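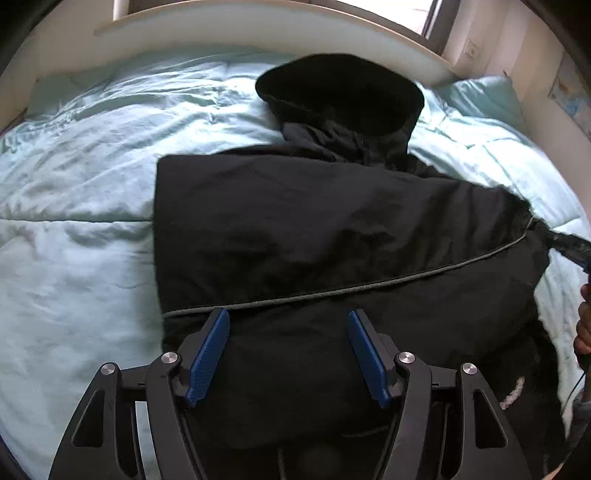
April 2024

Finished the response to the second set of interrogatories in the Brynjólfsdóttir matter. The claim is failure to diagnose, the alleged miss is a small fracture at the wrist, and the whole case now rests on whether the radiology addendum was sent to the ordering physician or only filed. The chart has the addendum. It does not have a record of anyone opening it.

Asked Momemmont again for the audit log. Their records department produced the chart in November and left out the access history, on the position that the log is not part of the medical record. That may hold for the statutory copy. It does not hold for discovery, and the request was drafted to cover metadata by name. Sent a deficiency letter with the three entries we can show are missing, each one cited to the page where the addendum is mentioned and the log is not. If nothing comes back, a motion to compel is next. I have the draft from the Nasau case and it needs only the facts section rewritten.

Production to date is just over 200 pages, and a good part of it is duplicates. The duplicates are not identical. The nursing note from the follow-up visit appears twice, once with the line about persistent pain and once without it. Most likely a print template difference, as the shorter version also drops the vitals. Flagged it anyway and put both copies in the expert's binder with a cover note that makes no argument.

Spent the afternoon on causation. Standard of care is the easier half here. A delayed read is a breach if our expert says so, and she will. The harder question is what the delay changed. The defense will say the bone would have healed badly with or without a cast, given where the break was. Our expert puts the useful window for casting at four weeks and the addendum was filed well inside it. She needs to say that in terms of probability, more likely than not, and her draft report says "could have." Marked every place it occurs. She is free to disagree with the edit, but she should know what the phrase does to us at summary judgment.

Estix sent the timeline exhibit. The dates are right and the typeface is readable from the far end of a conference room. They placed the addendum on the date it was dictated instead of the date it was signed. Sent it back with the correction. It moves the box by one day, and one day is enough for opposing counsel to spend ten minutes on.

Checked the certificate of merit again, mostly for my own peace of mind. Filed on time, correct specialty, signature notarized. The limitations period is fine under either accrual date.

Open items: deposition outline for the radiologist, the wage loss figures, and the privilege log, which still lists two emails with the wrong sender. I also owe the client a call about the settlement range. She asked for a number and I do not have one I would defend before the log comes in.

Out of the office by seven. Outline first thing tomorrow.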